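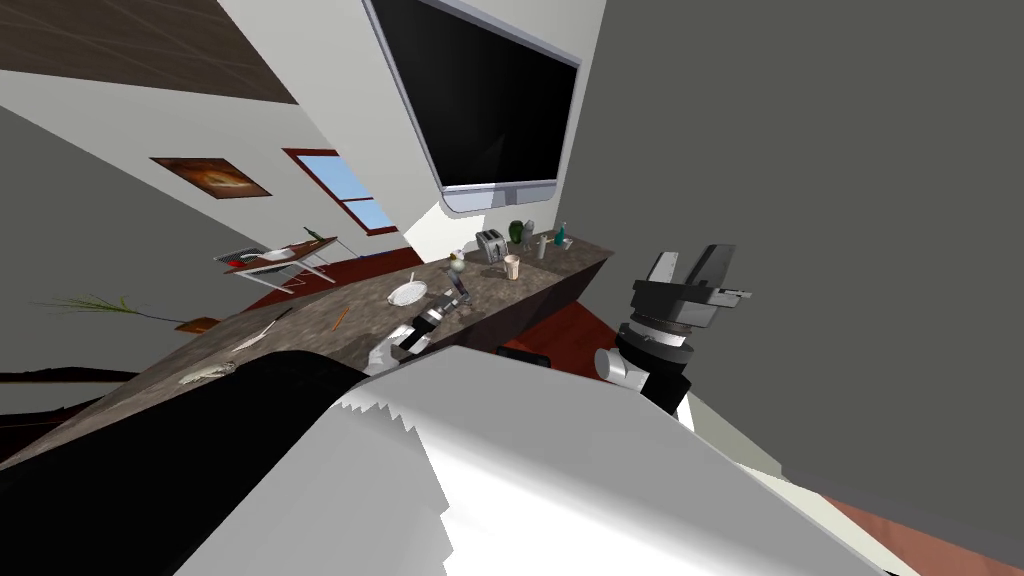 **Re: [flulla-users] Camera mount tilt in the kitchen cell**

Hello all,

Thank you, Costache, for the quick answer. I quote your part first, so the others can follow.

> On 1st December, Costache wrote:
>
> Please check the mount rotation in the cell file before you touch the arm calibration. In the September release the order of the angles was changed. Old Trorus files load without a warning, but the head camera comes out rolled. Also tell me the gripper opening, and whether both arms still go to the home pose.

I checked it today. Our cell file is older than September, so the angles were read in the wrong order. I did not correct it yet, I wanted first to see the arms with the old value. Both go to the home pose and stop there. The opening is set to 80 mm on both grippers.
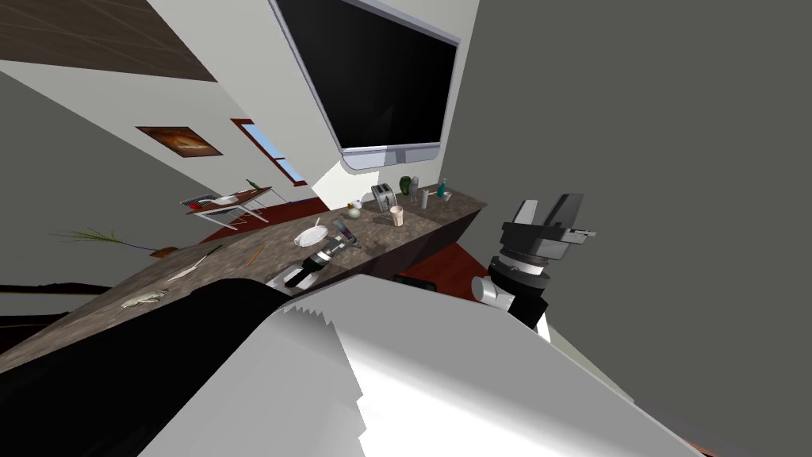
For the left arm I used a slow test: move over the middle of the countertop, wait, go back. I repeated it 100 times at 10 percent speed. The joint log shows no drift, therefore I think the arm calibration is good and only the camera mount must be repaired. The plate, the toaster and the other small things stay in the cell file as they are.

I have two questions:

1. Is it enough to swap the two angles by hand, or must I export the mount again from Stimovora?
2. After the change, do I have to delete the saved home pose? The manual says yes for the base, but it says nothing for the camera.

If somebody has a mount file from the new release, please send it to me and I will compare line by line.

Best regards,
Misaki Amano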